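We use cookies to remember your settings and to see which stories get read. Accept | Manage choices

Two-armed robots learn to handle loose wires by practicing the hard part first

December 27, 2019

Anyone who has ever tried to put a plug into the back of a stereo without looking will have some sympathy for the robots at Wuramby, where a small research team has spent most of the year on a job that sounds like nothing at all: holding a few wires and getting a connector onto a circuit board and off again. The group has now written up its results, and they are good enough that people who build electronics for a living may want to sit up a little.

The trouble with wires is that they won't keep their shape. A metal bracket is the same bracket every time a robot picks it up, but a cable bends and twists, and it leans on whatever is next to it. Most earlier approaches tried to work out the full shape of the cable before every move, and that takes time and goes wrong easily. The Wuramby team, led by Ornella Mancuso, decided to leave most of that out and teach the robots from the end of the job backward.
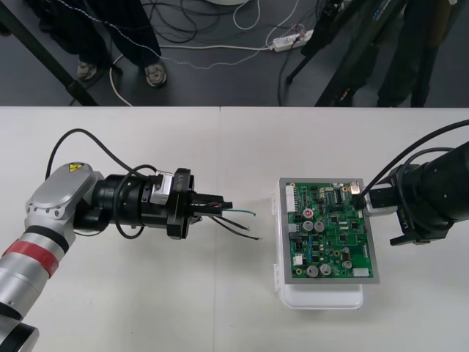

Two arms at work at the Wuramby bench, one gripping a bundle of wires and the other a connector at the corner of the board.

In the new method, which the team calls Stokano, a person first guides the two arms through the last moments of the task, when the plug is already lined up with its port. The robots practice that short stretch until they can do it well. Then the starting point is moved back a little, to where the plug is close but crooked, and then back again, until the arms are beginning with the cable lying wherever it happened to land. Each new stretch only has to bring things to a place the robots already know how to finish from, and Mancuso says that made a bigger difference than she was expecting.

"I taught my daughter to tie her shoes that way," she said. "I did everything except the last pull, and she did the last pull, and she was so proud of it. Then she did the last two steps. I had that in my head for years before I thought of trying it with a gripper."

The team recorded 257 guided demonstrations, all of them on the same style of green board, and then ran 719 trials without a person steering. The arms seated the connector in over 90 percent of them. The same robots trained the usual way, from start to finish, did noticeably worse, and most of their failures came in the final half inch or so, with the plug resting against the rim of the port and the arm pushing politely in slightly the wrong direction.

A good deal of the improvement seems to come from how the two arms share the work. One learned to hold on to the wires and keep the slack out of the way, while the other attended to the connector. That division wasn't written into the program. It showed up in the early demonstrations, and the later training made it stronger - people do much the same thing when they wire something up, with one hand doing the fussy part and the other just keeping order. 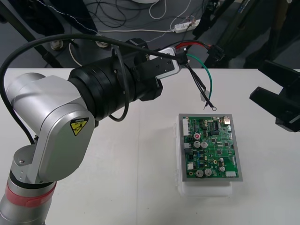 There are limits, and the paper is fairly open about them. Thin wires are still harder than thick ones, and a bundle whose ends have spread apart can send the whole attempt back to the beginning. The method also depends on having a person who can show the final stretch neatly, and Mancuso admits that some of her colleagues turned out to be much better at that than others. (She puts herself in the lower half.) Changing to a new board layout currently means recording 20 fresh demonstrations, which the team would like to bring down.

Clerner, a repair and refurbishing firm that handles returned control boards, has been following the project and plans to try the method on its own benches in January. The company is mostly interested in unplugging, a chore its technicians do all day long and do not love. A second group, at the Brandão lab, is looking at whether the backward approach would help with soft tubing, which behaves like wire in some ways and is a good deal more stubborn in others.

Mancuso is pleased but in no hurry. The next thing on her list is ring terminals, the small metal loops that go under a screw, and she thinks those could easily take up another year. "You have to bring the ring to the screw hole, hold it flat, and then something else has to come in and drive the screw," she said. "So I suppose we will start with the last turn of the screw."

Shares: 20 | Comments: 2

Contact us | Copyright 2019 | Back to top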